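Reusing bottled water bottles at my desk: how long is too long?
2 min read

Posted by Ukitz

I work from home at a desk by the window, and I've got into the habit of keeping two plastic water bottles going at once. I refill them from the kitchen tap until they start to look sorry for themselves. My sister-in-law says this will finish me off. My mother has been doing it for 23 years and is in rude health, if you don't count the rudeness.

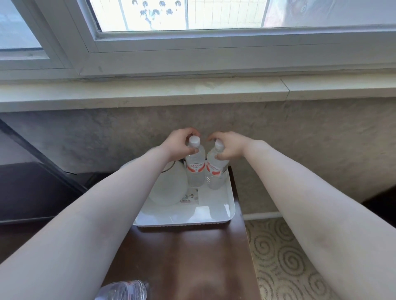
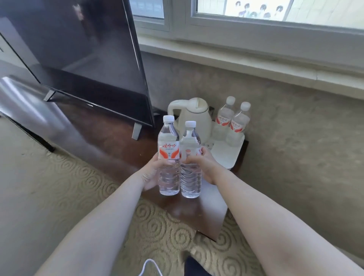 Three things I'd like to know. Can I keep refilling the same bottle, and if so for how long? Does it matter that the desk gets the sun until early afternoon? And is there any way of cleaning the things? My bottle brush was bought for a vase and won't go through the neck.

I've read 764 opinions on this and they cancel each other out.

Wetinero

The plastic is less of a worry than your mouth, no offence. Every time you swig from a bottle you leave a bit of yourself behind, and a warm bottle with an inch of old water in it suits bacteria very nicely. They're sold as single use mainly for that reason, and the thin walls crease, which gives the muck somewhere to hide.

I wouldn't panic over a refill on the same day. If you want to carry on longer than that:

- wash it every evening with warm water and a drop of washing-up liquid, lid included
- put a spoonful of uncooked rice in with the soapy water, shake it hard, then rinse until the rice is all out (this replaces your vase brush)
- leave it upside down with the lid off overnight
- bin it once it's scratched, cloudy or smells of anything

Don't use boiling water. The bottle will shrink into something you could exhibit. I stop at 5 days whatever it looks like, but that's my own rule and I can't point you to a study.

As for the sun, move them. Heat does make more of the plastic's odds and ends pass into the water. The amounts are small, but so is the effort of shifting a bottle into the shade.

Pan

just buy a metal one

Rerndale

Pan is right, though I'd have used more words. I bought a steel bottle with a wide neck seven years ago, it goes in the dishwasher, and the only damage is a dent from the one time it met the patio. Check the neck before you pay. A narrow one puts you straight back to the rice.

If you do stay with plastic, pull out the seal inside the lid if it has one and look underneath. I did this once with an old sports bottle in November and went off soup until the new year.

Also your mother may simply be tougher than the rest of us — mine drinks out of the hosepipe.

Contact us | © Community Help Pages | Back to top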